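Progress report, work package 3: handling rules for robot cells
Reporting period ending September
Prepared by Petro Skoryk, Gisis, for the Brirka fund

The draft handling rules now stand at version 5. The section on cable routing and clearance is finished and has gone to Stavros Fragkou at Dimitriou for review. The section on operator training is behind plan and will carry over to the next period.

Changes to the draft since the last report:

Wiring inside a cabinet is to be bundled and tied before any arm is allowed to work near the opening. Loose runs must be logged as a fault under code 3103.

Each new task is run in simulation before it goes to a real cell. The draft asked for 500 simulated runs per task. Plomeo found this heavy for small changes, so a shorter check of 15 runs is now allowed when only the gripper path has changed.

Fingers stay open and clear of the cabinet until the start pose has been confirmed. Two partners wanted this left to the cell owner. We kept it as a fixed rule and noted their objection in the annex.

The simulated cell is in regular use for checking the routing and clearance rules.

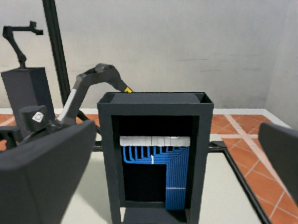
Figure 1. Simulated cell: cabinet with tied blue cable harness, gripper fingers clear on both sides.

Spending is within budget. The money set aside for travel has not been used, and we ask to move it to the training section. We need an answer before Dimitriou returns its comments. Still open is who signs off a rule change after the project ends.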